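### First time box office + front of house, am dram, what do I need to know??

posted by trestness_newbie, 2025-07-12

Joined the Trestness players in spring thinking I'd paint a few flats. Now I'm doing front of house for the September show. Four nights, hall seats 200, never done it before. The last person moved away and left me a cash tin and a ring binder with half the pages missing.

Main worries. Do we number the seats or let people sit where they like? How early do I open the doors? And latecomers, do I let them in or make them wait? It's a thriller, very quiet first ten minutes, director is already twitchy about it. Also no idea how many programmes to print. Any help welcome, even just "dont do what we did".

**stallsleft**

Did this for years at the Billness Playhouse, so:

Unnumbered seats for a hall that size, unless you have a proper rake. Numbering means sticking labels on 200 chairs and then someone stacks them overnight for the toddler group. Keep back the two end rows by the door for latecomers and wheelchair users.

House open 30 minutes before. Not earlier, the cast will still be wandering about in half a costume looking for a prop.

Latecomers: ask the director for a fixed point in the script. A scene change, a loud bit, a phone ringing. Write it on a card and tape it to the door. Until then they stand in the foyer with you. Some will be cross. Let them be cross.

Programmes, one between two, plus a few for the cast. We once printed 613 for a three night run of Varma and I was still using the backs for shopping lists two years later.

**gods_and_monsters**

just open the doors and smile, its not the west end

**promptside_pat**

Agree with most of stallsleft but not the seating. We went numbered with Enuvia last year and never looked back, no queue in the rain and no coats saving whole rows. Depends on your crowd I supose.

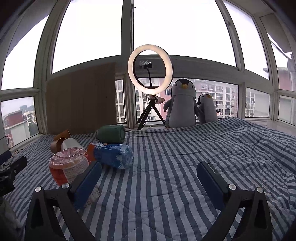

Other things. Get a float sorted the day before, mostly pound coins. Torch for each usher, with a bit of red gel over the end. Interval drinks ordered before the show if you can, otherwise fifteen minutes becomes twenty five and the second half starts with half the audience still in the loo queue.

And count your ticket money every night with someone else in the room. We took 2,935 pounds over one run and the tin was out by a fiver, took a whole evening to find it. Was a raffle thing.

Oh and check who locks up. Ask for the key early in the week.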